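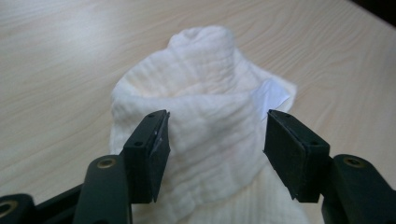
Chapter 4
Comparing Grippers on Soft Materials

Rigid objects are forgiving. A block or a bottle keeps its shape when two fingers close on it, and a gripper that is slightly out of line will often still lift it. Cloth offers no such help. It folds, slides and bunches, and the place where it is held decides how the remainder will hang.

This chapter sets out a method for comparing two-finger grippers on cloth. It draws on the Lindness trials, in which hand-held grippers were used in pairs, one in each hand, on muslin and on towelling. The operator feels directly where a finger catches or a pad slips, and these observations can be recorded before any arm is programmed.

Three properties are considered: the opening between the fingers, the friction of the pads, and the stiffness of the linkage. Section 4.2 treats the pads at some length – they wear sooner than any other part, and a worn pad can reverse the ranking of two designs. Each comparison should include at least 35 grasps per fabric, with the cloth dropped afresh before every grasp.

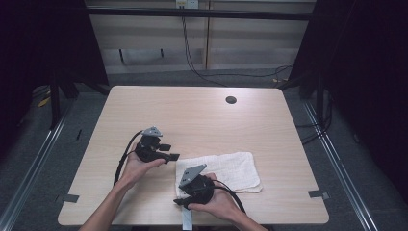 Szymon Tomaszewski objects that a hand-held trial flatters a poor gripper, as the operator's wrist corrects faults that an arm would repeat. The objection is a fair one. Section 4.5 therefore returns to the same fabrics with the grippers mounted on arms, and readers should compare the two sets of results before choosing a design.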